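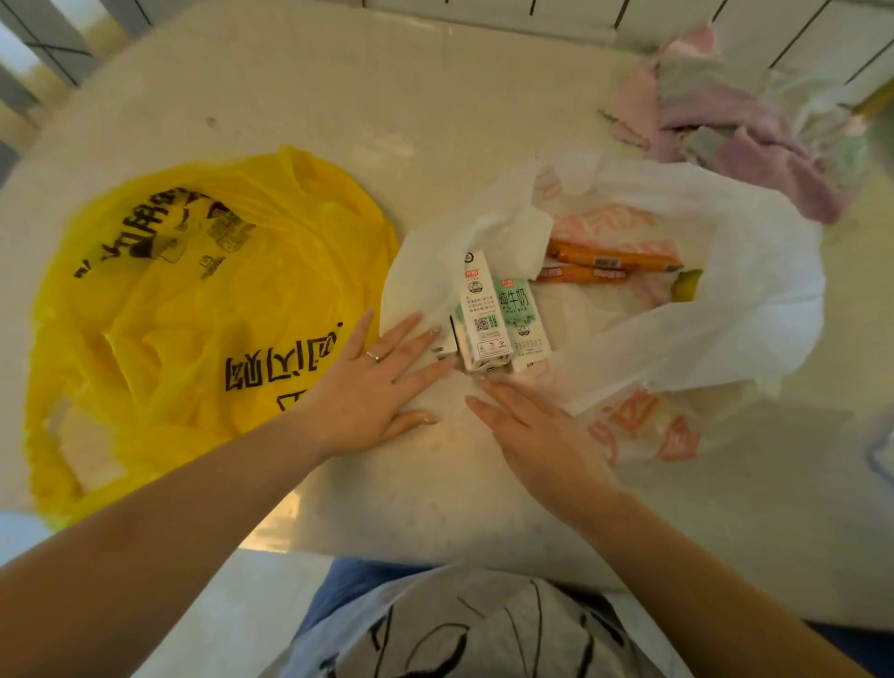 Small milk cartons, a white bag and a yellow one on the table.

2 min read | 54 shares

Foltura opens its bag packing table on April 5, 2022

Hi from all of us at Foltura! We're the little grocery pickup shop in Witier, and I get to share the good news - our free packing table is open, right next to the Flornilari bakery. Bring your shopping, spread it out and pack it again so it rides home nicely.

I've packed over 465 bags for neighbors, and small milk cartons are still my favorite thing to fit in. Stand them up in a row, snug against each other, and they keep each other straight (lying down, they slide all over the place!). Longer things go behind the row, and round fruit gets a back corner.

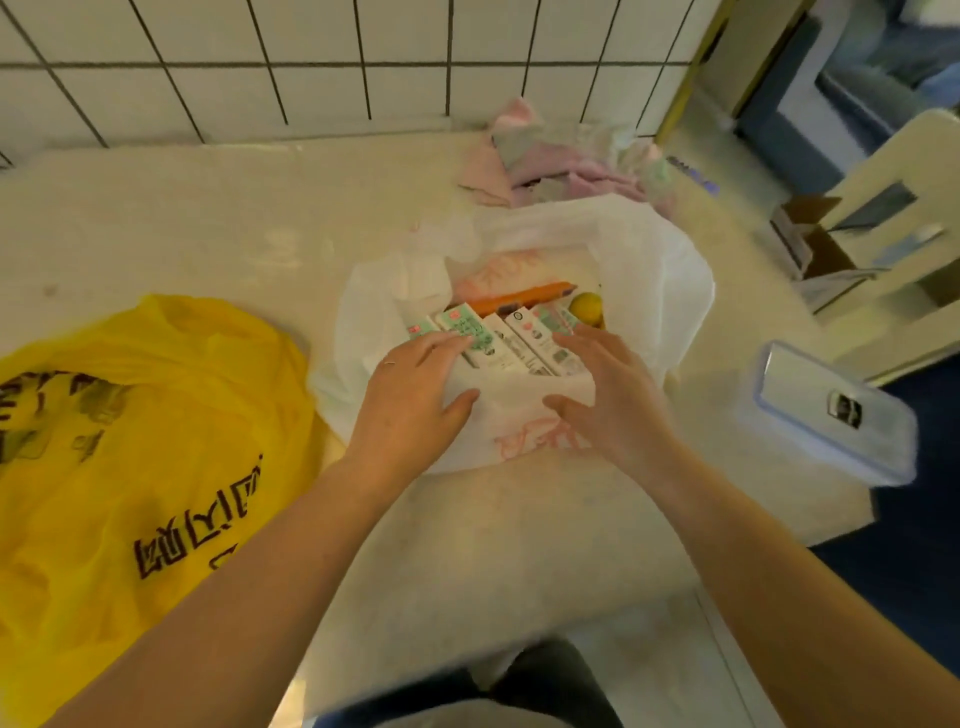

Come and try it

The table is open from 10 to 11 every morning in April. Bring your own bags, crumpled is fine - we flatten them out and use them again. Sandu Street parking is free for that hour.

3 comments

milkrun: Five cartons across is my limit too, then the handles start to dig in.

Tess_W: Is there room for a stroller?

Foltura: Yes, come in by the bakery side!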